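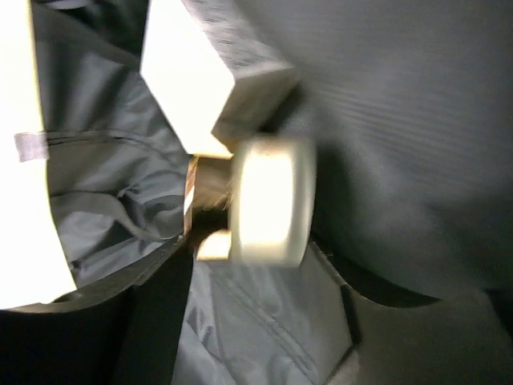 Tape and a white block, tucked in against the gray lining of the bag.

The Grab Bag: One Bag for All the Small Fix-It Stuff

I love a junk drawer as much as anyone, but last March I moved the best of ours into a soft lined bag and I'm never going back! It hangs on the closet door, it goes to whichever room has the problem, and everyone in the house knows where the tape is (most days, anyway).

A few things I've learned along the way:

Put the blocky things in first. They hold the sides of the bag up, and the little stuff can nestle in around them.

Stand your tape roll on its edge. You can grab it with one hand, and you'll spot it right away. Fold the loose end over on itself before it goes back in, or you'll be picking at it with a fingernail for ages.

Pale things show up beautifully against a gray lining. Dark scissors and black cord vanish, so tie a bright scrap of ribbon on those.

Crinkly nylon linings are full of folds that love to swallow buttons and picture hooks. Run your hand along the seams before you decide something's lost! Mine gave up two fuses and a thimble in one go.

Every so often, tip the whole thing out on a towel, shake the lining and wipe it with a damp cloth. Let it dry open overnight.

Next week: what I keep in the one I made for the car.

Posted 9/29/23 in Closets & Corners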